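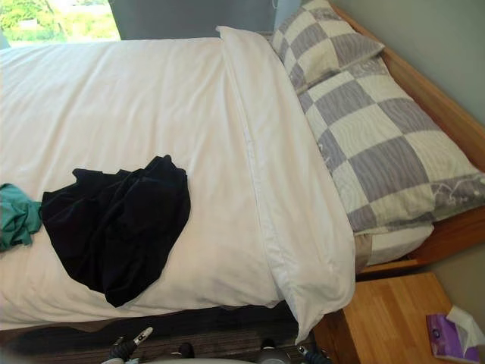 Washing a duvet at home is so much easier than people think, and once you've done it you'll wonder why you ever paid for it! Start by clearing the bed completely. If there's a black garment or anything else dark lying on your white duvet, move it first, then unfold the turned-back edge at the head end so you can check the long seam. Any loose stitching gets sewn up now, before water goes near it.

Next, find the care tag. Mine is a Truden with a 28-ounce fill, and the tag says warm and gentle. You'll need a big drum, so if yours is small, go to a laundromat. I love the one on Roria Street (get there before 8 a.m. and you'll have your pick of the machines).

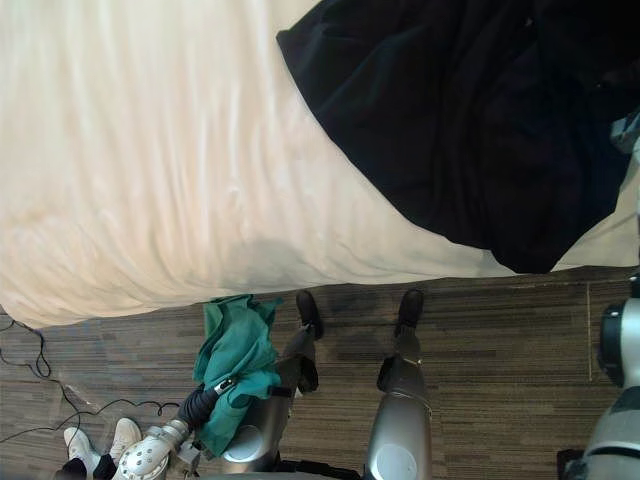

Black fabric on a white sheet. Wash them separately.

While the duvet is off, do the sheets too! Any gray smudges near the hem get a dab of dish soap and an old toothbrush. Let it sit for an hour, then wash as usual. Skip fabric softener on both, as it leaves a coating and your down will clump.

For the duvet itself:
Use half your normal soap.
Add two clean tennis balls.
Run a second rinse, then an extra spin.

Drying is where you need patience. Low heat, and stop every 30 minutes to shake it out and break up the lumps with your fingers. Mine takes three full cycles and comes out gloriously puffy.
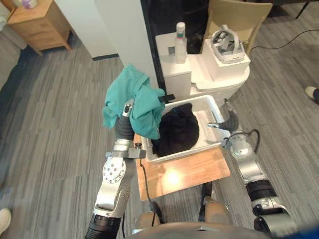
Home Notes, Issue 65, p. 28

Colored clothes get their own load. Anything teal, navy or green can go in the basket together, and I turn mine inside out so the color stays bright. Lionel Kettle wrote in last September to suggest a cold wash with a cup of white vinegar for new towels, and I've been doing it ever since. Great tip, Lionel!

Once the duvet feels dry, hang it over a door overnight before you put the cover back on. Down in the corners holds on to damp longer than you'd expect, so give those a good squeeze in the morning.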